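4.2 Work surface and seated posture

The second part of the study looked at how the height and depth of a work surface affect where people place the things they use most. Earlier work on desk layout has mostly dealt with screens and keyboards. Much less has been written on plain tables used for sorting, folding, packing and similar hand tasks, although these tables are common in small workshops and in back offices.

We collected survey answers from 222 workers at 11 sites in Pumthorpe and the nearby town of Masow. All sites were small firms with fewer than 30 employees. Workers were asked to report the height of their usual table, whether it could be adjusted, how many hours per shift they spent at it, and whether they had pain in the neck, shoulders or lower back in the past month. Table height and depth were then measured on site by a member of the study team. The two sets of numbers agreed well for height but poorly for depth. Workers tended to report their tables as deeper than they were, and the error was larger among those who stood.

Fixed tables made up most of the sample. Adjustable tables were found at only four sites, and at two of these the adjustment had not been used since the tables were bought. When asked why, workers said that the table was shared between shifts, or that they did not know it could be moved. One site had lost the crank handle. These answers are in line with the interview results in Section 3, where the lack of time at the start of a shift came up more often than any other reason.

For seated work, the main problem was reach. We define the near zone as the area a worker can touch with the elbows at the sides, and the far zone as the area that can be touched only by leaning forward or straightening the arm. At each site we noted which items were kept in the far zone and how often they were picked up during an observed work period. Across all sites we recorded 2738 reaches. Reaches into the far zone were more common on tables placed against a wall. At these tables, workers stored boxes, tape and labels along the back edge, where they did not block the work, and then had to lean over the work to get them.

Pushing two tables together to make one deeper surface is a common fix when space for finished goods runs out. It was seen at six of the sites. The gain in storage was real, but the back half of the joined surface was hard to use from a chair. Workers either stood up to reach it or let items pile up there until the end of the shift. Small differences in height between the two tables also made a ridge that caught on paper and thin cloth. At one packing site, workers had covered the joint with tape, and the tape had to be replaced every few weeks.

Table color was recorded but was not part of the main analysis. White and light gray tops were the most common. Some workers said that white tops made small parts easier to find, while others complained of glare from overhead lights. We did not measure light levels in May, when most of the visits were made, and cannot say how far the complaints depend on the lamps in use.

Pain reports were linked to hours at the table and to the share of far-zone reaches. The link with table height alone was weak. This may be a result of the small range of heights in the sample, as nearly all of the fixed tables came from the same two suppliers, Chuensuk and Memine, and their standard models differ in height by less than an inch. A sample with a wider range would be needed to test the effect of height properly.

Sixteen workers agreed to a follow-up in which the items they used most were moved into the near zone for two weeks. No other change was made to the table or the chair. Far-zone reaches dropped for all but three of them. Two of these three had moved the items back by the fourth day, as they needed the front of the table clear for large pieces. The third worked mainly on her feet. Results for the follow-up group are given by site in Section 4.3, together with the comments written on the exit form.

Figure 4. Two tables joined to form one deeper work surface, with the back table against a wall.

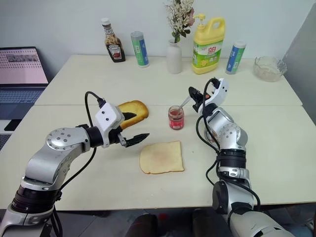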